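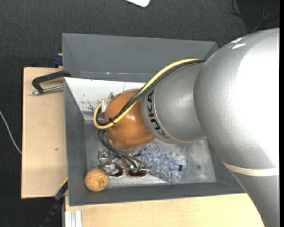 Open gray bins for mixed small goods: liners, dividers, or leave them alone?

Fleltasum Forums > Storage and Packing > Bins, Totes and Shelving

tarecheck
Posts: 270

I'm setting up a packing area where everything small goes through open gray bins before it gets boxed. Mixed goods: pouches, tubes, blister cards, some boxed items, a few odd shapes. No lids at any stage. Inside length at the floor is 468 mm and inside depth is 270 mm.

Three things I want to settle before I order more of them.

1. Liner. Small flat items lie tight to the floor of the bin and are slow to lift out. I have tried a sheet of 8 mm closed-cell foam cut to size. Flat cards come up faster. The foam also curls at the corners after a few weeks and collects dust along the edge.

2. Dividers. I have access to slotted dividers from Fillisix that fit with a bit of trimming. They keep tubes from rolling to one end. They also cost usable space and I dislike reaching past them.

3. Fill height. At present we fill to whatever looks right, and I would like a rule.

Shelving is Aaltonen, open front, fixed pitch. I can't change the pitch without unloading the whole bay, so the bins have to work with what is there.

half_pallet
Reply 1

Skip the dividers. If an item rolls, it rolls to the low end and you find it there. A divided bin has to be packed by someone who knows which cell takes what, and that knowledge goes on vacation every August.

On foam: glue is a mistake and loose is a mistake. Cut the sheet 3 mm oversize in both directions and press it in. It holds itself by friction and comes out for washing.

gusset
Reply 2

I disagree on the dividers, at least for tubes and anything cylindrical. A single divider across the short dimension is enough. You get two compartments, both wide enough for a hand, and the tubes can only travel half the length. Full grids are a different matter. I would not put a full grid in a bin that deep.

Oversize foam works until the room gets warm. Mine bowed in the middle and small cards slid down to the edges, where they were harder to reach than with no foam at all.

tarecheck
Reply 3

Bowing is what I would expect from oversize. I'll cut one exact and one oversize and leave both on the same shelf.

gusset, which way do you orient the divider relative to the person packing?

gusset
Reply 4

Bin sits with the long side toward the packer. Divider runs front to back, so there is a left compartment and a right compartment. Turn the bin the other way and the far compartment is behind a wall, which I assume is the reaching problem you described.

half_pallet
Reply 5

That is a fair point about orientation. I had only seen them used with the short side forward.

I still think mixed goods should be split by bin before they are split inside a bin. Flat with flat, round with round. You need more bins, but each one is simple.

dunnage_dan
Reply 6

Fill height: we use a line 54 mm below the rim. Nothing may stand above it. The figure came from our own shelf clearance plus room for fingers, so measure yours and don't copy ours. Mark it on the inside of two opposite walls. One wall is not enough, as the goods end up heaped against the unmarked side.

For the mark we started with paint marker and it rubbed off. Hallis vinyl tape has stayed on through washing, provided the surface was wiped with alcohol first.

tarecheck
Reply 7

Does the line apply to goods as dropped or goods as leveled? Pouches pile up in the center, and a gentle shake takes the heap down by a good deal.

dunnage_dan
Reply 8

Leveled. Shake once, side to side, then check. We don't press anything down by hand — pouches that have been pressed come out stuck to one another.

corner_radius
Reply 9

Nobody has brought up color. Gray is a sensible choice for white and bright packaging and a poor one for anything silver or smoke-colored. Foil blister cards on a gray floor are hard to pick out at the end of a shift. If your liner is going to be foam anyway, order it in a flat dark blue or black and the question goes away. Avoid glossy sheet. It throws the overhead lights back at you.

half_pallet
Reply 10

Black foam shows every speck of cardboard dust. You will be vacuuming it constantly.

corner_radius
Reply 11

The dust is there on gray as well. I would sooner see it. Ours get wiped at 4 p.m. with a damp cloth and it takes very little time.

tarecheck
Reply 12

Results so far. Same shelf, same goods, two liners.

Exact cut: flat in the center, slight lift at one corner. Trimming that corner to a radius matching the bin fixed it. The lift came from a square corner riding up on a curved one.

Oversize cut: stayed put, bowed as gusset said. Cards drifted to the long edges.

So exact cut with rounded corners. I'm ordering the next sheet in dark blue.

Divider: one, front to back, only in the bins that take tubes. Flat goods get no divider. That is partway to half_pallet's sorting by shape, and I may end up all the way there.

Fill line: my clearance came out tighter than dunnage_dan's, so my line sits lower. Tape on both long walls.

Still open is the odd-shape bin. Items with a hook or a hang tab catch on one another and come up in chains.

gusset
Reply 13

Hang tabs all facing the same way, laid flat, one layer per sheet of kraft paper. Slow to load and quick to unload. If you load more often than you unload, don't bother.

half_pallet
Reply 14

Or a shallower bin for those. Two layers at most, no paper. A deep bin is the wrong container for anything that tangles.

tarecheck
Reply 15

We load once and pick from it all day, so the paper is worth a try. I'll price the shallow version too, if there is one with the same footprint. The shelf pitch would let me stack two.

dunnage_dan
Reply 16

Check the stacking rim before you buy. Same footprint does not always mean same rim, and a shallow bin that rocks on a deep one is no use on an open-front shelf.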